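Moving out, take two

May 14, 2018

Ok so quick one because the van is booked and I have not packed the kitchen.
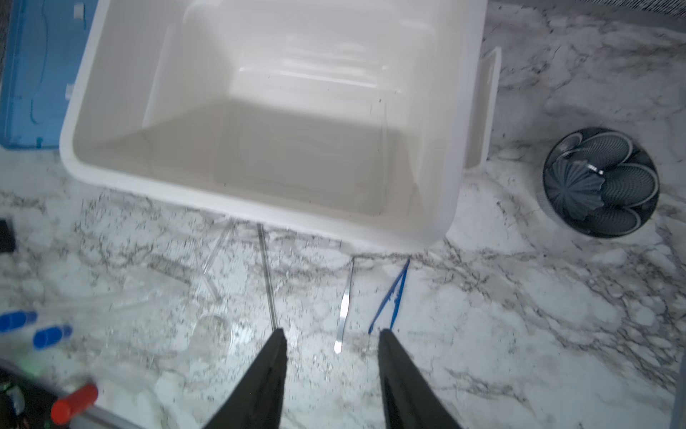

We got the place on Warkorberg. Finally! After the whole thing with the Sakby flat falling through (long story, landlord's nephew, don't ask) I had more or less decided we were staying put another year. Then Filippos Kourkoulas from my old job wrote to say the people above him were leaving. Went to see it the same evening. Third floor, no elevator, a bath. A real bath. Said yes in the hallway.

So now it's all packing. Things I have learned, in no order, before I forget:

Books go in small boxes. Everyone says this and I still filled a big one and then could not get it past the bedroom door. Had to unpack it on the floor and ended up reading half of a novel I didn't even like the first time. An hour gone.

Label the side, not the top. You stack them and the tops are gone. Also write something useful. I have a box that says "misc important" and another that says "misc". No idea.

Paper is the worst of it. Not heavy, just slow. Every single sheet wants a decision. Found the warranty for a toaster we gave away, my sister's wedding menu, a letter from the bank about an account I closed when I was a student. Kept the menu. I was tough for the first drawer and by the last one I was tipping it all straight into a bag to deal with later, which I know means never.

Clothes: leave them on the hangers, trash bag over the lot, knot at the bottom. Takes ten minutes and looks terrible.

The sofa is not coming. Measured the stairs at the new place and then measured the sofa and then measured the stairs again. Put it up for 200 and got more than 30 messages, nearly all of them asking if it was still availble and then silence. One man wanted to swap it for a canoe. It went in the end to Grímur Hafstein from the choir, who came with his brother and had it down the stairs before I'd found my shoes. I miss it already. We're sitting on a rolled up rug.

Movers are Eskildsen, they did my parents' move and only lost a lampshade. Two guys, two hours minimum, you pay extra for the piano if you have one (we don't). They wanted a list of the big furniture and I sent it, and then remembered the wardrobe. Sent another email. Then remembered the desk. They've been very polite about it.

Internet is Pletix again, they swear they can switch it over the same day. We'll see. Last time it took most of May and I was uploading my invoices from the library.

What else. The cat has worked out that something is up and sleeps in the bathroom sink. Vet said to keep one room the same as long as possible, so the bedroom gets done last, and she gets her smelly old blanket in the carrier, unwashed. I'll set her up in the new bathroom with the door shut while the heavy stuff goes in.

Still to do: read the meters, change of address for the bank and the dentist, fill the holes in the wall where the shelf was (toothpaste? does that work? somebody tell me), give the neighbor back her ladder, defrost the freezer. We are eating whatever is in there. Last night was peas, fish fingers and teh end of some sorbet.

If I owe you an email, sorry, it'll be a while. New address is coming to everyone once I've learned the zip code by heart. If you want houseplants come and get them before the van does, the big fern especially. Ring twice, the bell sticks.

Contact | © 2018 All rights reserved | Back to top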